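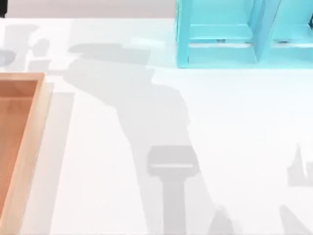

Category: Garden Crafts / Product Reviews

The Prukura stepping stone kit supplies one round mold, a bag of mix and 55 glass pieces. Our reviewer, Thaís Tavares, made two stones with it in September. The mix spread evenly, and the mold released cleanly after 23 hours. The glass pieces are small – a 9-inch stone needs almost all of them. Instructions are clear, though the drying times are printed only on the bag. We recommend the kit for beginners.

Last updated: October 23, 2020

Contact | © Flomgate | Back to top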